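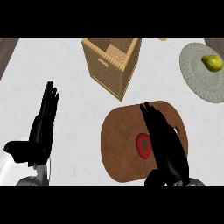
Woven container on a marble countertop.

Catadik donation plug-in: progress to the end of March

The link between Catadik and the Teltovum mailing service is live on our test site. Donors who tick the newsletter box now land on the right list, a modest ambition that took two rewrites. We have moved 900 old donor records across. Of these, 39 refused to go, mostly over email addresses with creative punctuation, and Oleksandra Kravets is fixing them by hand with more patience than I'd manage.
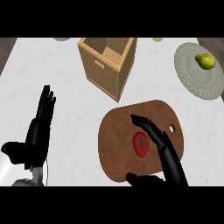 Receipts are less cheerful. Monthly givers were sent four copies of the same thank-you, which is grateful but excessive. The fault was in our scheduler, and the patch is being tested now.

Spending stands at £600 under plan, chiefly as Drollex has yet to invoice us. Please don't remind them. Next up is the settings page, then the Ruangrit payment option.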